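Hudbridge Help > Simulation and evaluation

Reproducing the Rovivholm clutter result: same checkpoint, lower grasp success

drawer_sim
Posted in July, edited once

I am trying to reproduce the grasp success result for the Rovivholm policy on the compartment clutter task. The write-up reports 212 successes in 251 episodes with the released checkpoint. With the same checkpoint, the same scene files and the default Quispe physics settings, I get well under that, and the gap is too large to blame on the choice of random seeds. I have run the full set three times.

What I have checked:

The checkpoint hash matches the release notes.
Wrist camera resolution and field of view match the config.
Action chunk length is unchanged.
The object set is the one listed in the appendix, including the low-polygon meshes.
Renderer is the stock one, with dim interior lighting as in the scene file.

Most of my failures happen late. The fingers go down on either side of the target, close, and the object tips or slides against whatever is lying next to it. Some of these look like good grasps to me, but the logger marks them failed. Isolated objects are almost always fine. It is only when the target has a neighbor in contact that the numbers fall apart.

Is there an undocumented setting, or is the published number optimistic? I would like to settle this before I fine-tune anything, as I don't want to compare a new method against a baseline I can't run.

Setup: Hudbridge runner, Quispe backend, policy at 30 Hz, single GPU.

mesh_margin

Check the collision geometry before you suspect the policy. The visual meshes and the collision meshes are separate files in this scene set, and the Quispe importer will quietly build its own collision shape if it can't find the one the scene file names. What it builds is a single convex hull. For the round objects that makes little difference. For anything lumpy or dented the hull bulges past the visible surface, so the neighbor gets touched earlier than the camera suggests, and the policy has no way to know.

To test it, turn on the collision overlay and load one of your failed episodes at the step before the fingers close. If the overlay stands off from the rendered surface, you have the fallback hulls. The scene set expects a decomposed shape. Point the importer at the collision folder with an absolute path; relative paths are resolved against the runner directory and not the scene directory, and the warning only appears at the debug log level.

Second item is the contact margin. The original runs used 2 mm. Newer Quispe builds ship with a larger default, and in a confined compartment that matters more than it does on an open table, since the fingers are working close to walls and neighbors at the same time. Set it in the scene file. If you set it in the runner config, it gets overwritten on reset.

I saw the same pattern you describe — isolated targets fine, touching targets bad — and those two changes closed most of the gap for me. I did not get all of it back.

gripwidth

try a different seed? mine were all over the place with the Sanitz gripper model until i increased the finger friction, after that it was fine. you can set it pretty high and everything sticks

contact_log
Accepted by poster

The answer on collision shapes is correct and should be done first. I would advise against raising finger friction. It will move your success rate up, but then you are measuring a different task, and the number can't be compared with the published one.

The rest of the gap is probably the success criterion. The write-up says an episode succeeds if the object is "lifted and held." The evaluation script that went with it counts success when the object's center is above the lift threshold for 30 consecutive control steps. At 30 Hz that is one second. The check in the current Hudbridge runner is evaluated on physics steps with a longer hold, and it also requires both fingers to report contact on every step of the hold. The two-finger condition is the expensive part. With faceted meshes, contact on one side drops out for single steps as the object settles against the finger, even when the grasp is stable. Each dropout resets the counter. That would explain why some of your failures look like good grasps.

What I would do, in this order:

Fix the collision path and the margin as described above.

Replay your existing action logs under the old criterion before rerunning anything. Replay is deterministic if you restore the saved simulator state, so this tells you how many of your failures are due to scoring. Do not replay across a geometry change; those logs are only valid for the shapes they were recorded with.

Rerun the full 251 initial states from the released state file. The runner samples new placements unless you pass the file explicitly, and freshly sampled placements contain more touching pairs than the released ones do.

Report touching and isolated targets separately. The pooled number hides the effect you noticed, and two labs with different placement mixes can disagree on the pooled number while agreeing on both parts.

On whether the published number is optimistic: I don't think it is wrong, but it is one pass over one set of initial states with a lenient hold. I would quote it with an interval and state the criterion beside it. For your own comparison, run the baseline and the new method on the same initial states and compare episode by episode. A paired test will pick up a smaller difference than two separate success rates will.

One more thing on late failures. Log the wrist view at finger closure along with the contact pairs. In clutter the closing finger often covers part of the neighbor, so the last few images tell the policy less about that object than the earlier ones did. If failures cluster there, a policy with a short observation history will suffer more than one with a longer history, and no physics setting will change that.

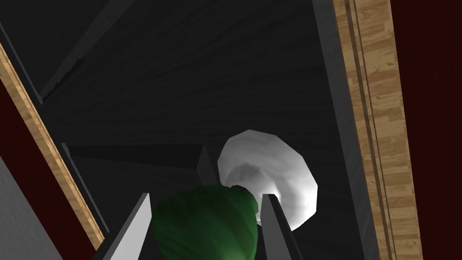 Keep the contact pairs in the same file as the images, indexed by control step. The runner writes them by physics step by default, and lining them up afterward is tedious.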